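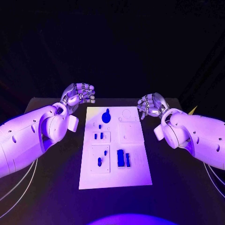 Keeping a shared computer room in working order

Last updated: October
Reading time: 5 minutes

When the Flernstead Learning Centre reopened its ground-floor computer room, it did so with 40 desktop machines, a single printer and no written record of what was installed on any of them. Diarmuid Gilmartin was appointed technical services manager shortly afterwards. He spoke to the Centre's newsletter about backups, passwords, elderly hard drives and the advice he gives to members who look after a computer at home.

Mr Gilmartin's first task was to find out what the Centre owned. He and his colleague Yoga Lubis went from desk to desk with a notebook, recording the make of each machine, its memory, the size of its drive and the date of its last update.

"It was slow work and I would not call it interesting," he said. "We found that two machines had been switched off for so long that they needed most of an afternoon to update themselves. We also found four different programs for opening the same kind of document. Members were understandably confused, as the instructions on the wall described only one of them."

The notebook has since become a spreadsheet, which is kept on the Centre's file server, Destia, and printed once a term. Mr Gilmartin recommends that households keep something similar on one side of paper. The model of the computer, the name of the internet provider, the date of purchase and the telephone number for support are sufficient in most cases. Passwords should be stored elsewhere.

On the matter of backups he is firm. Every member of staff now has a folder on Destia which is copied each night at 11 p.m. to a second server, Issa, in another building. Once a week, on Sunday, a further copy is made to a portable drive that is then unplugged and locked away.

"The unplugging is the part people leave out," Mr Gilmartin said. "A drive that stays connected is exposed to whatever happens to the computer. If a power surge or a harmful program reaches one, it may well reach the other. I ask people at home to do the same. Plug it in, make the copy, take it out, put it in a drawer."

He was asked whether an online storage service would serve as well. His view is that such services are useful and that the Centre's members should feel free to use them, provided they understand how deletion works. Many services keep the computer and the online copy in step, so that a file removed from one is removed from the other. There is usually a recovery period, which in the service the Centre uses is 30 days. After that the file cannot be retrieved.

"I have had that conversation with a member who had cleared out her photographs to make room on the laptop," he said. "We were inside the period, and she got them back. I should like everyone to check what theirs is before they need it."

Tadhg Doherty, who teaches the Centre's evening course for beginners, joined the interview for part of the morning. He said that the most frequent request in his classes concerned slow computers, and that members often arrived having already been persuaded to buy a new one.

"I would look at the start-up list first," Mr Doherty said. "A computer that has been in use for several years will have gathered a great many programs that open by themselves. Turn off those you do not recognise, one or two at a time, and restart. If something stops working you will know which it was."

Mr Gilmartin agreed, but added that the type of drive mattered more than members tended to expect. Last year the Centre replaced the mechanical drives in its oldest machines with solid-state ones. The time from pressing the power button to reaching the desktop had been 54 seconds on the desk nearest the door, where it was measured before the work. He did not have the later figure to hand but described the improvement as considerable. The machines were otherwise unchanged and are expected to remain in service until they can no longer receive security updates.

The Centre uses a booking and log-in system called Zellard, which clears each member's session when they sign out. Its introduction was not popular. Members who had grown used to saving letters on the desktop of a favourite machine lost that facility, and a number of written complaints were received.

"They had a fair point," Mr Gilmartin said. "We put up a notice, and a notice was not enough. Looking back, I would have run both arrangements side by side for a month. We have since given each member a small allowance on Destia, and Kevin Dolan at the front desk will show anyone how to reach it."

With regard to passwords, the Centre no longer asks staff to change them at fixed intervals. Mr Gilmartin prefers a long password made of several unrelated words, used for one account only, with a second step such as a code sent to a telephone. For members who find it hard to remember many passwords, he suggests a password manager or, for use at home only, a written book kept out of sight.

"Some people are shocked when I say that about the book," he said. "The risk most of our members face comes from a false message or a site where the same password has been used. A burglar with an interest in their library account is a smaller worry. The email password is the one I would attend to first, as it can be used to reset the rest."

He also asked that members report suspicious messages without embarrassment. Staff will look at any email brought to the desk and will not comment on whether a link has already been pressed. If it has, the member is advised to change the password concerned from a different machine and, where money is involved, to telephone the bank on the number printed on the card.

Planned work for the coming term includes new network cabling along the rear wall and the replacement of the printer. Diarmuid Madigan will oversee the cabling, during which half of the desks will be out of use at any one time. Bookings already made through Zellard will be honoured, although members may be moved to another seat.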